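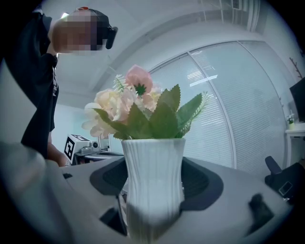 Issue 4, page 317

THE HOLD

The report said the gripper had dropped a vase. Clodagh Ní Chonaill read it twice and then asked Ruairí Costello where the pieces were.

"Binned," he said. "It was only a vase."

"And the flowers?"

"They're fake. They bounced."

She had been sent down from Pruvmont to sign a form. The form said that the Bagheri hand was safe to work near people, and Brarnetti, who were buying it for their care homes, wanted it by the end of April. There had been 1000 lifts at the Prinbridge office. One drop in 1000, Ruairí pointed out, was better than his mother managed.

"Show me the log."

He turned the screen towards her. Lift 317 looked like all the others. The fingers closed, the force went up to where it should be and sat there in a flat line, and the line stayed flat right through the moment when, according to the report, the vase hit the floor.

"It says it's still holding it," she said.

"Sensor lag."

"How long is the lag?"

He scrolled. The line went on being flat. It was flat for 100 seconds, by which time, Clodagh supposed, somebody had already gone for the dustpan.

"So it let go and thought it hadn't."

"It doesn't think."

"Fine. It let go and told you it hadn't. What did you do about it?"

"New pad in the cup. Ran it again and it was grand."

She had heard about new pads before. At her last place it had been a new cable, and the one before that a software update, and each time the machine had behaved beautifully for a fortnight and everyone had stopped looking. She asked him to set it up again with another vase. He had one ready, white and ribbed, with pink and cream flowers stuck in the top as if it were going to a wedding.

It held. It held again. Ruairí had his arms folded by then and was looking at the clock on the wall.

"Hold it there," she said. "Don't put it down. Just leave it."

"For how long?"

"Until I say."

They waited. The daylight was coming through the blinds and it was warm in the room. Clodagh put her palm under the vase, not touching. Ruairí started to tell her about the delivery date and who would be on the phone if it slipped, and she let him, and watched the line.

The vase came down into her hand without a sound. It was heavier than it looked. The fingers hadn't opened so much as gone soft, and on the screen the force sat exactly where it had been.

"Right," said Ruairí. He reached over and tapped the side of the monitor, as if that might shift it.

"What were they going to lift with it? In the homes."

"Cups. Trays, mostly." He rubbed his neck. "There was talk of arms. Helping people up out of chairs. That was for later on."

She stood the vase on the desk and found the form in her bag. There was a box for remarks, two lines deep - she needed more than that, so she turned it over and started on the back. She wrote 20 April 2020 at the top and then the number of the lift.

"Could you not say intermittent?" he asked.

"Could you get me the rest of the logs?" she said. "All of them, please. The good ones too."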